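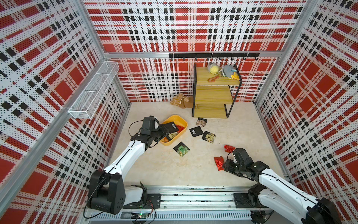 **Handout 2: Recording demonstrations for the tray task**

Read this before your first session on the Plostska cell. Each pair records 30 episodes. Daithí Kinsella will check them before anything goes into the Trirau training set.

An episode is one attempt, from arms at rest to arms at rest. Snack packets go in the yellow tray. Leave the toys and the shelf out of it.

- Scatter the packets again before every episode. Turn some over.
- Use both arms. Last February's set was almost 36 percent left arm only, and the policy learned to ignore the right.
- Foil wrappers crumple and slide, so approach them slowly with the fingers open. 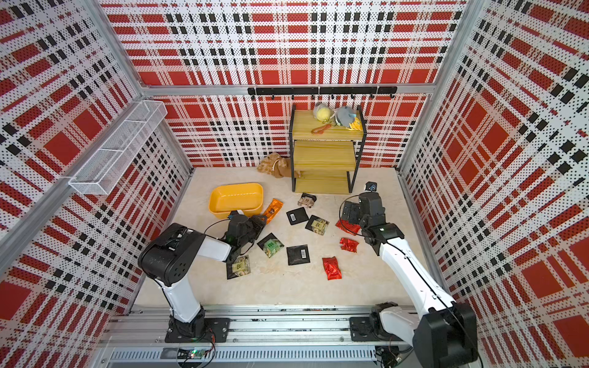 If you drop a packet, pick it up again and keep recording. Recoveries are useful. Stop only if an arm touches the wall or a cable catches, and mark that episode "void" in the log.

Write one plain sentence per episode, such as "left arm puts black packet in tray." Logs go to Ngân Vũ by 27th August.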